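**13 Jul 2023** – first go at a README for the Grombridge open day recordings. I'll tidy it up as people ask me things.

# grombridge-openday

Hello! If you came to the Irnon open day in June and had a turn on the hand-held grippers, your attempts may well be in here. I promised half the queue I'd put the recordings somewhere sensible, and it's taken me until now to sort out the folders (sorry!).

## What's in it

- 486 recordings in all, 416 of them labelled
- 73 marked `practice`, which overlap with the labelled ones, so please don't add the two together
- 5 tasks, one folder each

The wrapping task is the one I'd look at first. You get a small box and a sheet of patterned paper or film, and you have to fold the sheet up round the box using grippers only. I thought I'd be good at it. I was dreadful – the sheet kept springing back, and a lad of nine or so did it far better than me straight afterwards.

## How the files are laid out

Each task folder has `clips/`, `labels.csv` and a `notes.txt`, where I typed whatever I could remember that evening. The `pirvu` branch has the labels made with the Pîrvu tool and `arex` has the older ones. They disagree mostly over when a fold starts, so choose one and stick with it.

## Things to know before you use it

Visitors move fast, much faster than our lot do in the lab, so there's plenty of motion blur. I've left those clips in. If you need sharp pictures, filter on the `blur` column, but you'll lose a good chunk of the wrapping folder.
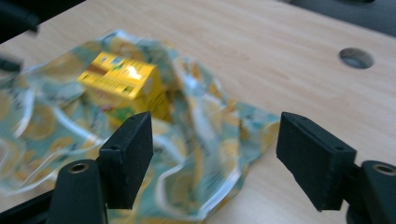 *Wrapping task: yellow box partly wrapped in the citrus-slice sheet, gripper fingers in front.*

Small print on the packaging is often unreadable too, so I wouldn't use this for anything to do with reading labels.

## Still to do

- [ ] finish the unlabelled clips
- [ ] fix the two spellings of "unwrap" in `labels.csv`
- [ ] add the sign-up sheet wording from the Grombridge desk

Spotted a mistake? Open an issue and tell me which folder it's in.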